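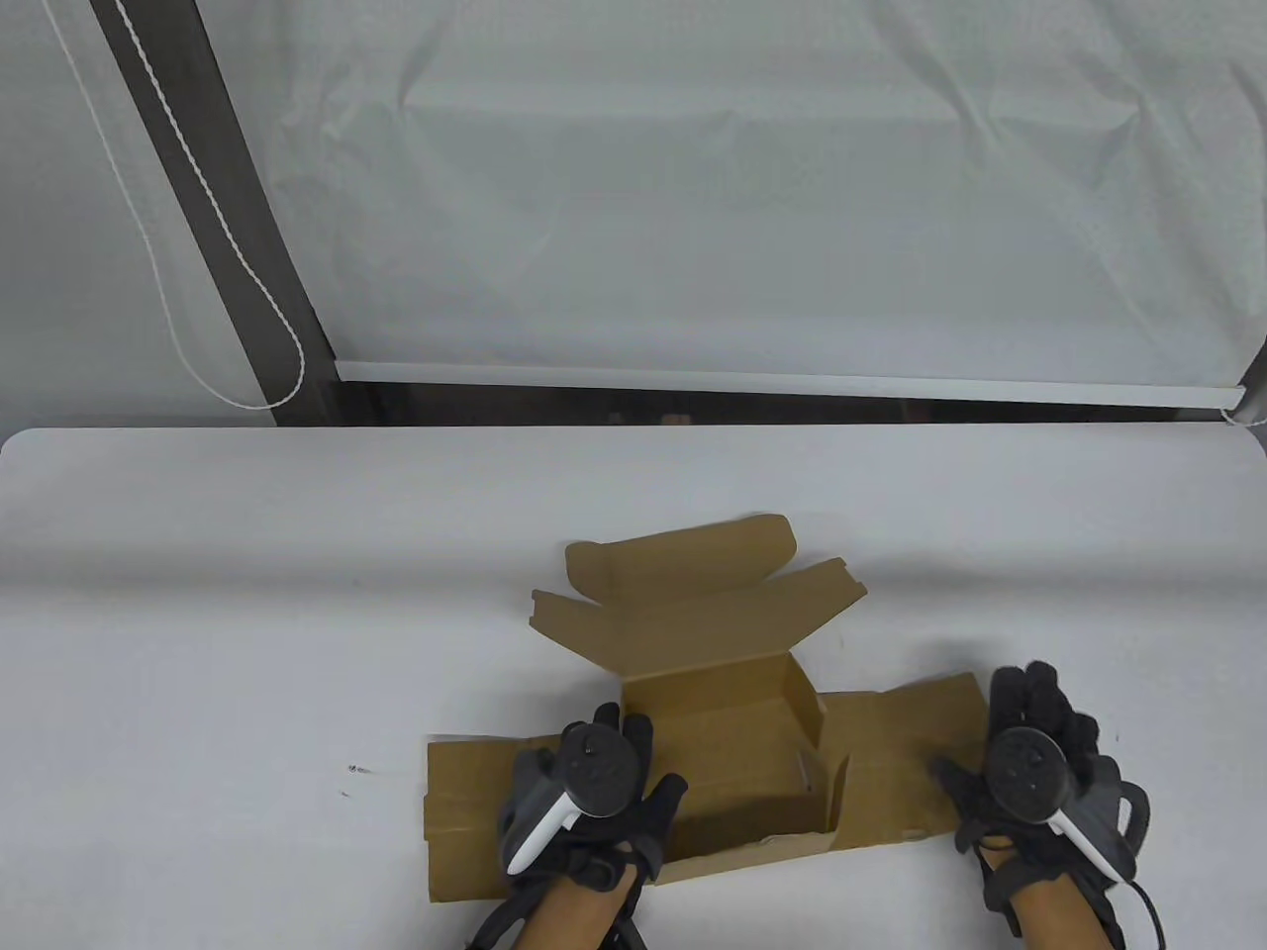 Section 4. Unpacking, Placement and First Set-Up

4.1 Before you begin

This section applies to the Povex countertop water filter supplied by Ruiz-Ortega for staff kitchens, shared residences and small offices. Read it in full before starting. Set-up takes one person less than an hour, most of which is waiting time during the first soak.

The filter must be used with cold drinking water only. It is not intended to make water from wells, tanks or streams safe to drink. If the local water supplier has issued a boil notice, follow that notice and do not rely on the filter.

Tools required: a pair of blunt-ended scissors, a clean dish towel, a measuring jug and a soft pencil.

4.2 Checking the contents

1. Place the carton on a flat, dry surface and open it from the top. Do not cut deeper than the tape. The upper tank lies directly under the lid of the carton and is easily scratched.

2. Lift out the upper tank, the lower tank, the lid and the parts bag. The parts bag contains the tap, two rubber washers, one plastic nut and the service card.

3. Take out the filter cartridge last. Leave it in its sealed wrapper until step 4 of section 4.4.

4. Compare the contents with the list printed on the service card. If a part is missing, do not substitute one from another model. Washers from the earlier Tromen range are thinner and will leak.

5. Inspect the carton for transport damage before putting it away. Creases and scuffs on the outside are common and are not grounds for a claim unless a part inside is also damaged. Keep the carton for 56 days, as returns are accepted only in the original packaging.
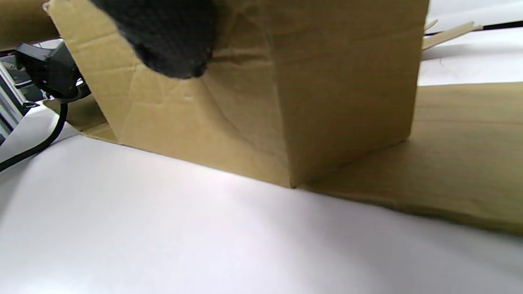 6. Write the serial number from the base of the lower tank on the service card. The number becomes difficult to read once the filter is in position.

4.3 Choosing a location

The filter holds a considerable weight of water when full. Place it on a level counter that does not flex when pressed by hand. The tap must extend past the edge of the counter, or the filter must stand on the optional riser, so that a glass fits beneath it.

Keep the filter at least 10 inches from a stove, toaster or kettle. Avoid window sills. Direct sun encourages green growth in the lower tank, and although this growth can be washed away it will return for as long as the filter stays in the same place.

Note: In shared kitchens, agree on a location before filling. The filter must be drained before it is moved.

CAUTION: Do not place the filter above an electrical outlet or a power strip. A slow drip from a loose tap may go unnoticed overnight.

4.4 Assembly and first fill

1. Wash both tanks and the lid by hand with warm water and a small amount of dish soap. Rinse until no foam remains. Do not use a dishwasher.

2. Fit one rubber washer onto the stem of the tap. Push the stem through the hole in the lower tank from the outside. Fit the second washer on the inside, followed by the plastic nut.

3. Tighten the nut by hand while holding the tap upright. Do not use pliers. A nut that has been tightened too far will crack the tank wall, and this damage is not covered.

4. Remove the cartridge from its wrapper and rinse it under the cold tap for 3 minutes. Fine black dust in the rinse water is normal. It is carbon and is harmless.

5. Stand the cartridge in a jug of cold water until it no longer gives off bubbles. This usually takes half an hour. A cartridge that is fitted dry will pass water very slowly and may appear to be blocked.

6. Set the cartridge in the floor of the upper tank and turn it clockwise until it stops. Place the upper tank on the lower tank and check that the rim sits evenly all the way around.

7. Fill the upper tank to the marked line, fit the lid and allow all of the water to pass through. Drain it from the tap and discard it, or use it for houseplants. Repeat once.

8. Fill a third time. This water may be used for drinking.

CAUTION: Check the underside of the tap with a dry finger ten minutes after the first fill, and again on the following morning. If there is moisture, drain the lower tank and reseat the washers.

4.5 Recording the cartridge date

Write the date of first use on the service card in pencil and keep the card near the filter. One cartridge is rated for 100 fills of the upper tank. Households with hard water may notice slower flow before that point. Slow flow can often be corrected by rinsing the cartridge and wiping the outside with a soft cloth - never with a scouring pad, which opens the surface and shortens its life.

If the filter will stand unused for more than a week, drain both tanks, remove the cartridge and let all parts dry with the lid off. Soak the cartridge again as in step 5 before returning it to service.

4.6 Help with set-up

Questions about assembly should be sent in writing to the Ruiz-Ortega service desk in Clotcombe. Include the serial number and state which step had been reached. This section was last revised on 19th July and replaces the leaflet issued in March.

Search this manual
Enter a word or part number
Go

Reader comments

Edith Tello
Step 3 should be in larger print. I used pliers on our first one and had to buy a new lower tank. The second has been fine with the nut only hand-tight.

Pankaj Malhotra
Does the riser come in the carton or is it ordered separately? The service card does not list it.

Service desk
The riser is ordered separately. It fits all Povex tanks but not the Tromen range.

Edith Tello
We have very hard water here and get a white crust on the end of the tap. Vinegar on a cloth takes it off. Is that all right for the washers?

Service desk
Yes, on the outside of the tap. Please rinse well afterward and do not put vinegar in either tank while the cartridge is fitted.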